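Can Machines Do the Chores Yet? Notes for Unit 5
Posted 11/20/19 by the course staff
14 shares | 3 comments

Last unit ended with the factory arm, which does one job on one kind of part and does it all day. This unit asks about chores. A chore is a job where the parts were never meant for a machine, and laundry is the usual test. Read section 11 of the course pack first.

1. Picking from a pile

People take a hanger out of a heap without thinking much about it. They pull, feel it catch, turn the wrist and pull again. A two-finger gripper has to pick a spot to grab, and with thin wire the spot is small. Worse, the wires cross. The arm may close on one hanger and lift three. In robotics this is called entanglement, and it is the main reason bin picking of hooks, springs and hangers is still slow on shop floors.

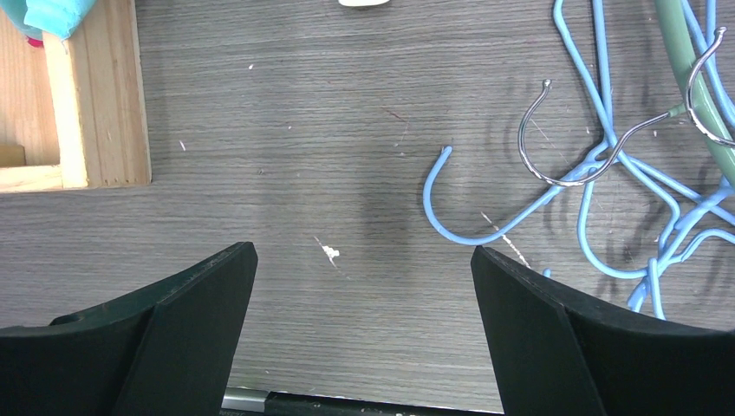 Rolley wrote in after the first version of these notes went up and said a warehouse would simply never let hangers get into that state - they would come on a rail or in a box with slots. Fair point, and it is how industry deals with most hard picks. You change the supply so the robot does not have to be clever. A home does not work that way, so keep both answers in mind for the discussion.

2. Measuring a chore

A demo that works once tells you little. For this unit we use three numbers: tries, successes and time per try. In the practice data sheet, which we made up for the arithmetic, an arm makes 646 tries at moving one hanger from rail to rail and fails 103 of them. Work out the success rate yourself. Then work out the chance of moving four in a row with no failure, treating each try as separate. Most students are surprised at how quickly it drops.

Time matters too. If a person takes a few seconds and the arm takes 30, the arm can still be useful at night or in a place where staff are short, but only if it can be left alone.

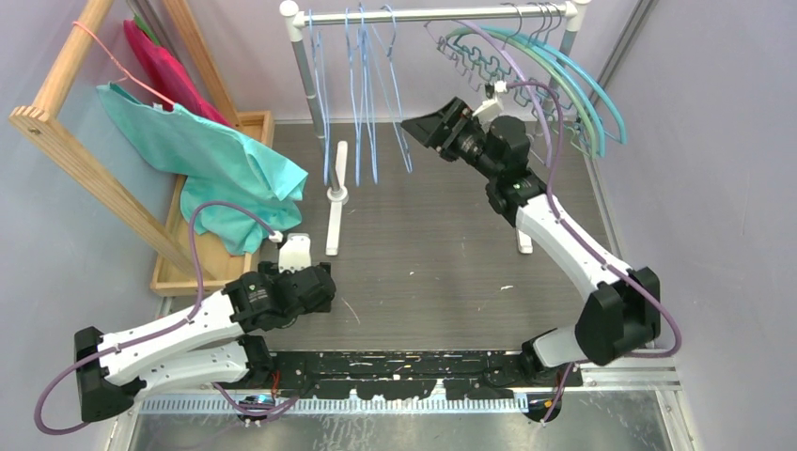
Two arms cost more than one, and they need to be kept from hitting each other, so there has to be a good reason to buy the second. For laundry the reason is cloth. One hand holds the garment open while the other brings in the hanger. Look at the rack, with wire hangers on one half of the bar and thick plastic ones on the other, and then at the green cloth draped over the tray. Each calls for a different grip, and the cloth has no fixed shape to plan around. A program tuned for the plastic hangers should not be expected to handle either of the others.

3. Rigid, thin and soft

Thick plastic is the easy case. It keeps its shape and gives the fingers something to close on. Two problems remain. The first is shine, which can confuse some depth sensors. The second is spacing. Hangers on a rail press together, and the gripper needs a gap on both sides of the one it wants. A person makes the gap with a fingertip. A robot has to plan that push as its own step.

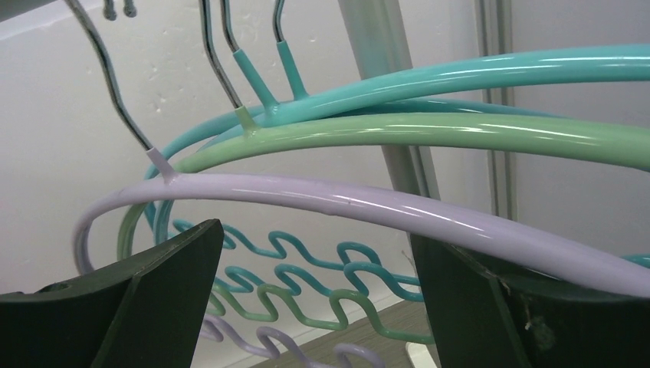 Fig. 3. Plastic hangers hanging close together, with the gripper fingers below.

4. Where this leaves us

Under fixed conditions, with known objects, machines can do parts of this work today. A whole basket of mixed laundry, from heap to closet, is a much longer job, and every step can undo the one before it. Shops will probably see useful systems before homes do.

For next time, choose one chore and break it into steps. Mark each step as rigid, thin or soft, and say which you would solve by changing the supply. One page is enough. The second half of this unit moves to kitchens in February.

Contact: Plaltgate course office
Copyright Plaltgate 2019
Back to top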